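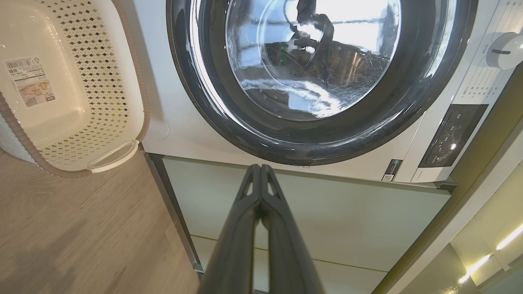
Wrist-camera view of a front-loading washing machine, with a perforated basket to the left.

Flisel is a method for training robot arms to carry out household tasks from wrist-camera images alone. It was developed at the Hendley laboratory in Stutenden and is mainly used in studies of laundry handling. The controller receives no map of the room and no fixed overhead view. Its input is a short run of images, from which it predicts the next five movements of the gripper. Only the first two are carried out before a new prediction is made.

Reflective surfaces are a known source of error. The tinted door glass of a washing machine can return a dark outline of the gripper, which early versions of the method treated as an obstacle. Later versions compare the outline with the commanded position of the fingers and discard it where the two agree.

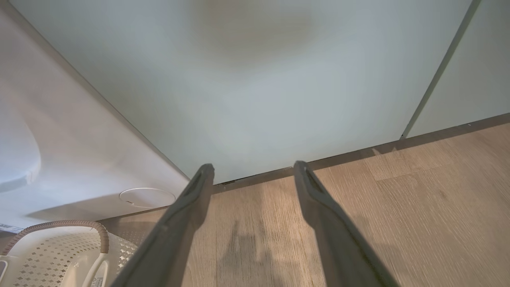 Wrist-camera view of two gripper fingers
before a pale, flat panel

Plain surfaces present a separate difficulty. A pale, flat panel seen from a low angle offers few features for estimating distance. Flisel therefore gives more weight to seams, floor grain and the strip where a panel meets the floor. The gripper's shadow on the floor is used as a further cue when the light is even.

In the Stutenden trials, training used 23 demonstrations per task. The method reached a basket handle more reliably than a door rim, and results fell when the basket was partly out of view.

See also: Imitation learning; Visual servoing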